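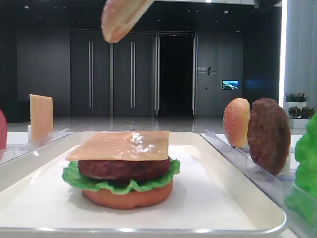 Toy burger on a white tray: bun, lettuce, patty and cheese, with the top bun above.

Evening Kitchen Assistant (part-time), Humurow Community Kitchen

Humurow is looking for one kitchen assistant for our evening service. We cook simple hot meals for families, students and older people of the Wenanik neighborhood. The position is part-time, 4 evenings per week, and the contract begins in January.

Your work will be to prepare vegetables and salads, to assemble the plates, to wash the equipment and to help with the deliveries when they arrive. On busy evenings we serve 405 portions, so please be ready to stand for a long time. The recipes are written on cards and you will learn them during the first weeks together with our head cook, Loretta Mahmoud.

You do not need a diploma. We ask that you have already worked in a kitchen, in a school, a restaurant or a similar place, and that you know the basic rules of food safety. You should be able to read English well enough to check the labels for allergens.

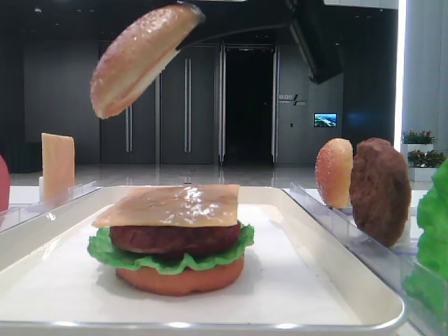
The evening shift is 5 hours long, with a paid break and a warm meal included. We also pay 700 dollars per year for courses, which you may choose yourself after the trial period. Work clothes are given by us, but shoes you must bring. The bus stops in front of the building, and there is a dry place for bicycles in the yard.

To apply, please send a short letter and a list of your previous jobs to Everett Whitfield at the Humurow office. A photo is not necessary. Write in the letter which evenings are not possible for you, and from what date you are free. If you wish to visit the kitchen before you decide, you can ask for this in the same letter. We answer to every person who writes to us, also when the answer is no.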